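Thursday, February 26, 2026

Workshop notebook, Tirnusine site. Subject: quarterly check of the small hand-tool cases.

The check was begun at the long table after the morning deliveries had been cleared. The table was first covered with a large sheet of cardboard, as agreed last year, to protect the surface and to make small dropped parts easier to find. Six cases are held at this site at present. The remaining cases are with the Ziminik store and will be checked there by the staff of that building. Their results are to be copied into this notebook when received.

## Purpose

The check has two aims. The first is to confirm that every case holds the tools named on its card. The second is to confirm that each tool is fit to be lent out again. Colleagues are reminded that the two matters are recorded separately. A case may be complete and still be withdrawn.

The cards were last revised when the Hattar cases were added to the stock. Several were found to be worn at the corners and difficult to read. New cards will be printed on the heavier paper, and the old ones kept in the folder until the next check has been completed.

## Order of work

The following order was used and is recommended for future checks.

1. Place the case on the table and open it flat, with the lid away from the person doing the work. Do not rest the lid against the wall or against another case – the hinge is the weakest part and two cases were lost in this way last year.

2. Empty the lower half first. The tools taken out are to be laid on the cardboard beside the case, well apart from one another. The tools in the lid stay in their foam until the lower half has been dealt with. The case on the table at this stage had its lower compartments clear, with the tape measure, the pliers and the claw hammer among the tools still seated in the lid. The screwdriver, the utility knife and the voltage tester pen were on the cardboard to the left.

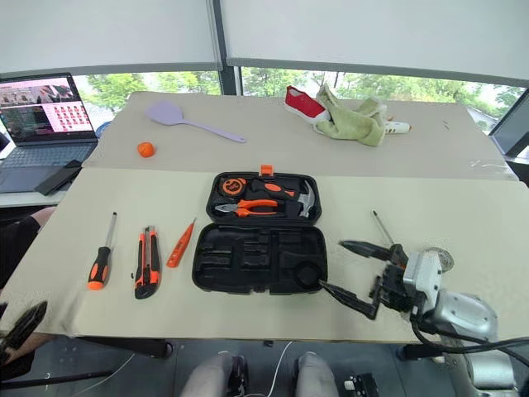 3. Wipe out the empty compartments with a dry cloth. The round recess and the long ones gather dust at the corners, and a soft brush is of more use there than the cloth. Water is not to be used inside the cases.

4. Examine each tool in turn. For screwdrivers, look along the shaft for any bend and check the tip for wear. For the utility knife, confirm that the blade locks and draws back fully. Spent blades go into the blade tin and not into the general waste.

5. Test the voltage tester pen on the known supply at the bench, following the sheet kept there. A pen which gives a doubtful result is to be withdrawn at once. It must not be put back into the case with a note.

6. Return the tools to the lower half, then proceed to the lid. Press the foam gently at each slot. Where it has torn or no longer grips, enter this on the card under "case" and not under the tool.

7. Close the case, fasten the latch, and turn the case once on its side. Any tool which can be heard to move has not been seated properly.

## Findings

The first case was found complete. Its hammer was a little loose in the foam, though not enough to justify replacement at this time. The second case was short of one small screwdriver, which was later found in the drawer below the bench vice and returned.

One utility knife had a stiff slide. It was cleaned and worked freely afterwards. The same fault was noted at the previous check, and a replacement has therefore been requested under order 920.

The tape measures were compared with the steel rule over the first metre. All were acceptable. One has a bent hook and reads slightly long when pushed against a surface – its card has been marked, and it should be kept for rough work only.

## Outstanding

- Print the new cards, including one spare set for Dromov.
- Obtain 10 soft brushes of the narrow kind.
- Ask Ziminik whether the older foam inserts can still be supplied separately.
- Correct the bench sheet for the voltage tester pen, on which the second and third steps are printed in the wrong order.

The remaining cases will be examined when the table is next free. The cardboard sheet may be used again and has been stored flat behind the timber rack.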